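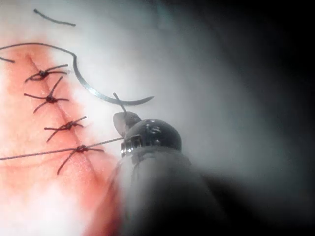

Interrupted stitches on a suturing practice pad, four of them tied.

About Dovus

Hi, I'm Zsolt Fodor, and I run Dovus, a small editing and page layout company for people who write textbooks. Mostly medical and nursing ones, some veterinary, and every now and then a cookbook sneaks in (I never say no to a cookbook). If you've written a manual, a course handbook or a lab guide and you can't stand to look at it anymore, you're exactly the kind of person I like to hear from!

I got into this by accident. I was a copy clerk at a printing shop, and one December a nursing instructor came in with a 37-page handout she needed bound by the end of the week. I was only supposed to put the spiral on it. I read it while the machine warmed up and found that step six of one procedure came before step five, and the same drug was spelled two ways on one page. I called her, a bit nervous that she'd be annoyed, and she laughed and asked if I'd read the rest of it. So I did, on my kitchen table, with a red pen and a sandwich. She came back the next term with a longer one and brought a friend, and I've been at it ever since.

What we do

We read your book. I know that sounds obvious, but plenty of places will run a spell check and send you a bill. We read every page twice, once for sense and once for all the small stuff, and two different people do it so you get two sets of eyes. We check that Figure 8 is really the thing you talk about next to Figure 8. We check that your table of contents agrees with your chapters. We build the index by hand, which takes forever and which I love more than I should.

Then we lay it out. Our house page design is called Lakatos. It has wide outside margins so students can scribble in them, and type that's big enough to read on a bus. You don't have to use it, but most authors try it for one chapter and stay. If your publisher has its own template we'll work in that, too, and I'll only grumble a little.

We also put out a line of our own, the Clatetti workbooks. They're thin, they lie flat, and they're full of blanks to fill in: medical word roots, abbreviations, unit conversions, how to write a clear note at the end of a long shift. The first one had 11 units and the covers were a green I now regret. People still ask for the green.

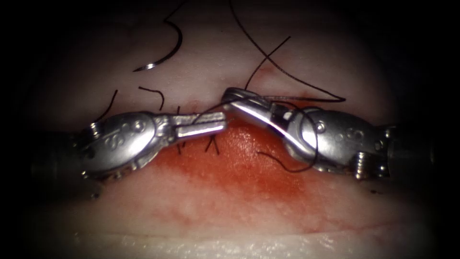
Getting back to the authors, they are the best part of my job. Teachers write the way they talk, and when I get a good one I can just about hear the classroom. I try very hard not to edit that out. If you say "okay, take a breath, this next part is easier than it looks," I'm leaving it in. Students need that sentence more than they need another footnote. What I will take out is the word "utilize." I'm sorry, but I have to draw the line somewhere.

Where we are

Our office is upstairs in the Zestell Building, in two rooms with tall windows and a radiator that knocks. One room is for reading and it's quiet. The other one has the printer, the coffee and me on the phone. Come by if you're in town, but please call first so I can clear a chair. There are proofs on all of them.

How it works

Send me a sample chapter and a few lines about who's going to use the book. I'll edit 100 lines of it for free, so you can see how we mark things and whether you can put up with us. After that you get a price for the whole job, in writing, and it doesn't go up unless the book does. Word files are easiest. Handwritten pages are fine as long as you're around to answer questions about your sevens.

Pictures and diagrams can come in whatever shape they're in. We'll number them, write a list of what's missing and bug you politely about permissions. Please send the originals and not a copy pasted into a document, they shrink in there and I can't get them back.

If your book has to be ready for the fall term, try to have the full text to me by 1st February. Later than that can work for shorter books, so ask anyway.

I answer the email myself, usually in the morning, and I'm much better at email than I am at voicemail.

Zsolt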